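Folleck linen handling, progress report to the Drostum fund
March 2024
Prepared by Rostyslav Hladun

Status: behind plan

The November report said the grip fault was fixed. I signed it, and I no longer believe it. The supplier, Hutsuliak, sent a firmware patch and called the matter closed. We have since logged 800 cycles on the patched controllers, and 46 of them ended with a finger that would not open on command. That is better than before the patch. It is still too often for a cell people have to reach into.

The fault shows up when fabric bunches between the fingers. The controller reports "released" while the motor is still holding. The other arm then starts its next move and pulls against it. In four cycles the pull was hard enough to trip the joint limit, and one pillowcase tore along the seam.

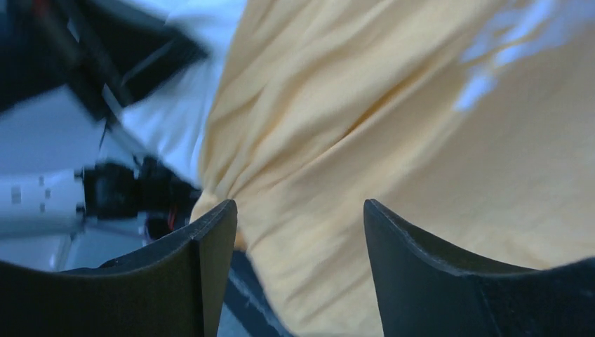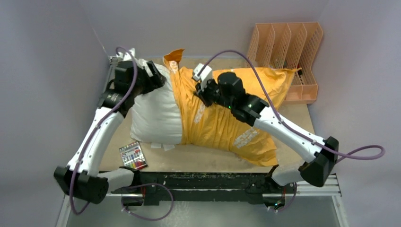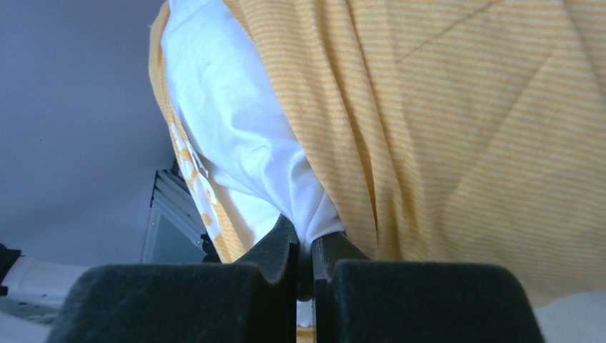 Grippers and yellow fabric during work in the Folleck cell.

Hutsuliak blames the cloth. They want us to drop anything slippery or loosely folded from the test set. I have refused, as that would leave us with a test the machine can pass and a laundry it can't work in.

The safety side bothers me more. After a stuck grip the Flarnitel software waits 45 seconds and then retries by itself, with no warning light or sound. An operator who sees a stopped arm will assume it is stopped. We have turned automatic retry off and now require the stop button to be pressed before anyone reaches in. Throughput has suffered and I would rather report that than an injury.

Still open:
Independent check of finger position, not taken from the controller. Parts ordered, no delivery date.
Written explanation of the false "released" signal. Asked for twice, one sales brochure received.
Torn case kept for inspection.

I am not asking for more money this period. I do ask that the next payment to Hutsuliak be held until the second item is answered.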